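Working with Children and Young People Outside School
Course 2143, Handout 2: Starting and keeping a small program
Lecturer: Doina Zupan

These notes follow the lecture of December 2, 2025. They do not replace the reading. Students who missed the class should read the notes first and then the two case texts in the reader.

1. What we mean by "program"

In this course a program is a regular activity with the same adults, at the same place and hour, over a longer time. A single event, for example a holiday party or a sports day, is not a program, even when it is very good. The difference is important for funding applications, where the two words are often mixed up.

We also separate the activity from the purpose. The activity is what the children come for: drumming, cooking, bicycle repair. The purpose is what the adults hope will happen because of it. Children do not need to know the purpose in our language, but it should never be hidden from them or from their families.

2. The case of Mesach

Mesach is an after-school music group in the Fitdale district. It began with two adults, a borrowed room and 10 children. In the first months the adults planned each meeting in detail and the children followed the plan. Attendance went down. In March the adults changed the order of the afternoon: first food, then free playing, then the lesson. More children stayed until the end.

In the lecture we discussed three possible explanations. The children were hungry after school. The free playing gave late children time to arrive. The lesson became shorter, and some students thought this was the real reason. The case text does not allow us to decide, and in your paper you should not write as if it does.

3. Food at the meeting

Many programs begin with a snack, and new workers often see it as a practical matter only. It is also the time when children talk most freely, and a quiet child can be noticed. Keep the snack simple and the same every week. Ask families about allergies in writing before the first meeting, and ask again when the new term starts.

If possible, let the children help. Older children can prepare the table and younger ones can hand out the plates. The adult should sit down and eat too. At Mesach the adults used to stand by the wall during the snack, and one girl asked if they were guards.
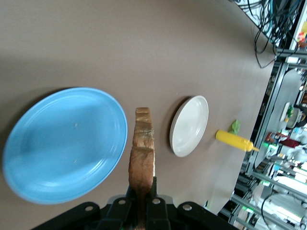

Fig. 1. A slice of toast and two plates.

4. Attendance and trust

Write down who comes. A simple list with first names is enough for the daily work; full names and telephone numbers are kept in a locked place. When a child is absent two times, one adult calls the family. The tone of this call is friendly and it is not a control. "We missed her" is a better beginning than "Why did she not come?"

Compare here the case of Bindia, a dance program for teenagers. It had 60 names on the list and a much smaller group in the room. The workers reported the number on the list to their sponsor, and they did it for two years. When the sponsor visited, the program lost its money and also the trust of the parents, who had not been told about the problem. Please read this case with some sympathy. The sponsor's form had only one box for "participants."

5. When a worker leaves

Kirui, the homework club from Handout 1, lost its leader in the middle of the year. The children were informed by a note on the door. Several of them did not return.

A worker who leaves should say it personally, at least two meetings before the last one. The new worker should already be in the room at that time. Do not promise visits if you are not sure that you will make them. Small children may ask the same question many times and they should receive the same answer each time.

6. Terms for the exam

Open group: children may join at any time.
Closed group: the members stay the same until the end of the term.
Key adult: the worker a child goes to first when there is a problem.
Handover: the period when the old and the new worker are both present.

7. For the next class

Read the Bindia case again, pages 2 to 10. Write one page about what the workers could have told the parents, and when. Bring it on paper, because we will exchange the texts in pairs.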